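Harton Grid Plate with pegs, my review after one winter

I bought this plate in February for the small workshop corner in my flat. Before it I had a cheap one from Grerthorpe, which bent in the middle after a few months. The Harton is more expensive, I paid 74 dollars with shipping, so I wanted to be sure before I wrote anything about it. Now I have used it almost every evening and I think I can give a fair opinion.

What you get

The box contains the plate, a bag with 9 pegs, two mounting strips and a folded paper with instructions. The paper is in very small print and the drawing for the strips shows them the wrong way around. I lost half an hour with this. If the long holes are toward the wall, you have it right. The pegs push in from one side and lock with a quarter turn. No tool is needed for them, but for the strips you must have your own screwdriver and screws.

The surface

I like the surface most of all. It is dark and matte, with a fine pattern of tiny diamonds, and it doesn't reflect my work lamp into my eyes like the Grerthorpe did. Small parts stay where I put them, when the plate lies flat on the bench. The bad side is the dust. Sawdust goes into the pattern and a dry cloth only moves it from one place to another. I use an old toothbrush and after that a damp cloth, and then it looks good again.

The pegs

Each peg has two steps, wider at the top and narrower toward the tip. Thin cord and small rings hang on the narrow part, and a bigger loop can stop at the wide part. I have mounted my plate under a shelf, with the pegs pointing down, and put them in one row. For me this is better than the wall, as my wall is old and not straight.
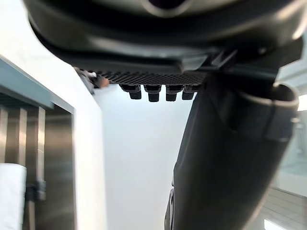
Problems I had

One peg doesn't sit fully straight in its place. I turned it out and in again several times and changed it with another one, and it was the same, so I think the fault is in the hole and not in the peg. It still holds. For the price I expected better, and I wrote to the shop in Sinbridge where I ordered. They answered after 6 days and offered me a new plate, but I would have to pay the return shipping myself, so I kept this one.

The second problem is the distance between the pegs. With thick gloves it is difficult to take one thing and not touch the next. Without gloves I have no trouble.

Compared with Bauerfeind

My brother has the Bauerfeind plate in his garage. His pegs are longer and they hold heavy things with more safety, for example a big clamp. But they need a tool to move, and his plate is smooth, so everything slides on it. If you hang heavy tools, take that one. For light things such as cords, rings and small brushes I prefer the Harton.

Would I buy it again?

Yes, but I would wait for a lower price and I would check every hole on the first day, while the return is still easy. I would also like to have a few more pegs in the bag. The spare ones are sold only in a separate set, and the shipping for it costs nearly as much as the set.

Four stars of five.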